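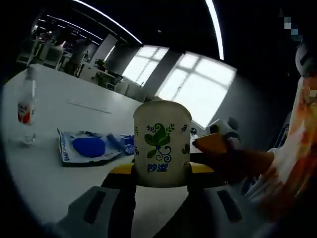

HOME WORKSHOP > Costume & Prop Care

Glitter, face paint and stage dust, quick tips

Show season again, so here's the short version. Most of this is for dance and circus folks with one tiny work table at home.

Sequins coming off? Don't pull the thread. Knot it on the back, dab of clear glue, leave it overnight. Trim in the morning.

Glitter on the floor: lint roller first, vacuum second. Never a wet mop, it just moves it aroud.

Face paint on a collar. Dish soap, cold water, old toothbrush. 30 minutes, rinse, repeat. Hot water sets it.

Ribbons and streamers, iron on low with a pillowcase on top. 2 passes is plenty.

Juggling balls gone grubby, damp cloth only. Seams hate soaking. I did 50 of them for the Brilside spring show and lost just one seam.

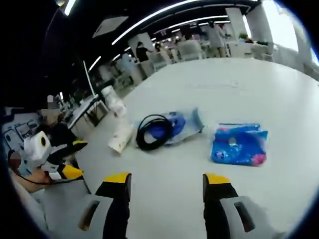
Cable and bag on the white table

Cords: loose loops, over then under, no wrapping round your elbow. Speaker cord, light cord, all of them. One bag per cord and write the lenght on tape.

Tights: cold wash in a mesh bag, dry flat. Clear nail polish stops a run.

Shoes that smell. Baking soda in a sock, leave in till next rehersal. Shake out OUTSIDE.

More in August, mostly wigs.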